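Can a Robot Do Your Chores Yet?
Wandix Kids > Machines > Big Questions
By Hằng Đồng
July 6, 2020
Reading level: grades 3 to 5

Short answer: a few. Slowly. And mostly one at a time.

Longer answer – keep reading.

First, the robots you already have

Look around your home. Dishwasher? That's a machine that does a chore. Washing machine, same thing. Maybe you have one of those round vacuums that bumps into the couch and turns around.

These are good at their jobs. But look at what they DON'T do. The dishwasher washes plates, but who puts the plates in? Who takes them out? Who scrapes off the peas? You do. (Or your brother does, if it's his night.)

The washing machine can't pick your socks up off the floor. The round vacuum can't move a chair. Each machine does the one part in the middle, and people do the beginning and the end. The beginning and the end turn out to be the hard bits for a machine.

Why picking things up is hard

Try this. Close your eyes and have someone hand you a cup. Easy, right? Your fingers feel where the cup is. They squeeze just enough. If it slips a little you squeeze more, and you don't even think about it.

A robot has to do all that with motors and numbers. How wide do I open? Where is the edge? How hard do I pinch? Too soft and the cup drops. Too hard and, well, crunch.

Seeing is hard too. You know a bowl is a bowl even when it's upside down, or half behind the toaster, or clear glass. Clear glass is super hard for robots!! Cameras look right through it. Shiny spoons are bad also, because they're full of reflections.

And kitchens are messy. A car factory is not like that. In a factory the same part comes to the same spot every time, so the robot can do the same move over and over. Your kitchen table never looks the same twice.

Now a harder one: two things at once

Carrying one plate is one problem. Put a bowl on the plate and you get a new problem. Now the robot is holding the plate, but it isn't holding the bowl at all. The bowl just sits there. Tip the plate too far and the bowl starts to slide.

You've done this, carrying cereal to the table. Remember how you watched the milk and walked kind of stiff? You were keeping things level. A robot arm has to keep things level too, and often it's holding on at just one side, way out at the edge. Try it with a plastic plate and a plastic bowl. Pinch the rim with your thumb and one finger. Feel how the far side wants to drop? All that weight pulls on your pinch.

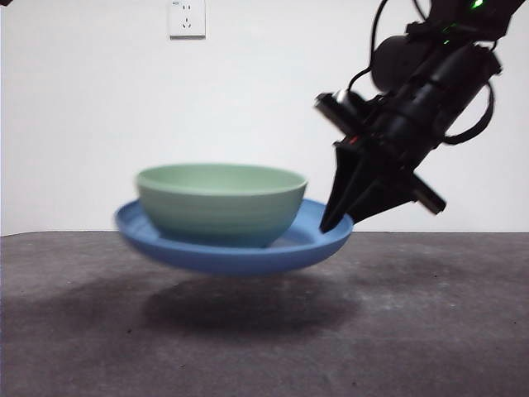 A robot arm lifts a blue plate by the rim with a green bowl riding on top.

So a robot that wants to set the table has a lot to think about. Get a good grip. Lift. Stay flat. Don't go too fast around the corner. Then set it down gently, and let go – letting go is its own step! If the fingers open too early, clunk.

How does a robot learn a chore?

There are 2 main ways.

One way, a person writes out every step. Move here. Close fingers. Move up. Works great if nothing ever changes. Works badly in a real kitchen.

The other way is practice. A person guides the robot through the chore, lots and lots of times, and a computer looks for the pattern. Kind of like learning to tie your shoes by having a grown-up move your hands. After enough tries the robot has a go by itself. It makes mistakes. The people teaching it add more practice, with the plate in a different spot, or a different bowl.

Imagine your class had a robot and you showed it how to stack dishes 152 times. Sounds like plenty! But maybe you always used the same bowl. Give it a bigger one and it might be stuck. So you show it 866 times with different bowls. Better. Then somebody turns the lights down and you have to teach it about the dark. You can see how a number like 3,676 tries gets used up pretty fast.

You only needed to see it a few times when you were little. Brains are amazing.

What about stores and workshops?

Some jobs there are easier for machines. Boxes are all square. Shelves have labels. Floors are flat and wide. In some warehouses, robots already roll shelves over to workers, and the worker picks out the thing somebody ordered. See it again? Machine does the middle, person does the picking up.

Things robots still have trouble with in stores:

Bags that flop
Fruit that bruises
Clothes on hangers
Anything that got put back in teh wrong place
Customers (people walk wherever they want)

So who's ahead, you or the robot?

Vacuuming a clear floor: robot is good at this
Washing dishes once they're loaded: machine wins
Loading the dishes: you
Setting the table: you, but robots are practicing
Folding a shirt: you, by a lot. Even if yours look like a ball
Making a bed: you
Finding the other sock: nobody knows

Will it change? Probably, a bit every year. Robot hands are getting better and so are the cameras and the programs. But a helper that can walk into any house and do any chore isn't ready yet, and it's hard to say when it will be. Be careful with anyone who tells you an exact date.

Words to know

Gripper – the part of a robot arm that grabs, like a hand. Some have only two fingers.
Rim – the edge that goes around a plate or bowl.
Sensor – a part that lets a machine feel, see or measure something.
Program – the list of instructions a computer follows.

Try it at home

Get a pair of kitchen tongs and a plastic plate. Ask a grown-up first. Using just the tongs, pick the plate up by the rim and move it accross the table. Now put a plastic bowl on it and go again. Then try with one eye closed. What did you change the second time? Did you go slower? Write it down and bring it to class if you like.

Coming in September: how do machines sort the recycling?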